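Open House at Giltska: Your Questions, My Answers

I'm Kendra Fortin, and I run the kitchen end of our August open house. These are the things people ask me most, in no special order.

Do I have to sign up?

Yes, please! Each tour holds up to 14 people, and the afternoon ones go first. Write to Yasir Tanoli at the front desk and he'll give you a time.

What will I see?

You start in the Clakgate room, where our robot arms practice picking things up and putting them down. Then you come through to me for the dishes demonstration — first the chore done by hand, then the robot's try at it. It's slow. Bring patience (and maybe a snack for the hallway, since there's no eating in the labs).

Why do you show a person doing dishes first?

Because that's where our robots get their lessons. We record people doing everyday chores at a kitchen counter, and we look hard at the hands: where the fingers go, which hand holds on while the other one reaches. You do all of that without thinking, and we have to spell it out.

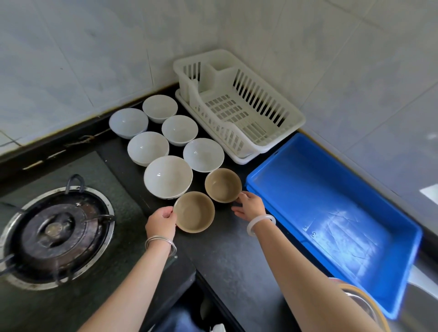

One hand on a tan bowl, the other reaching for its neighbor. The dish rack is still empty.

Are bowls really that hard?

Oh, they're awful! A shiny bowl throws light back at the camera, and a bowl sitting in another bowl can look like one thing with a fat rim. Clifford Gauthier, who works on our grasping software, went through 207 bowl recordings last winter and still grumbles when I set the table.

Can I try driving a robot?

You can, at the Ambaye station. Kids need to be 2 heads taller than the table, or that's how Clifford puts it. I just say age eight and up.

Will it be loud?

The kitchen isn't. The Clakgate room has a compressor that kicks in now and then, and we keep ear protection by the door.

How long does it take, and where do I park?

Plan on 80 minutes. Park in the Drirnudholm lot behind the building and use the side entrance, as the front steps are closed for repairs.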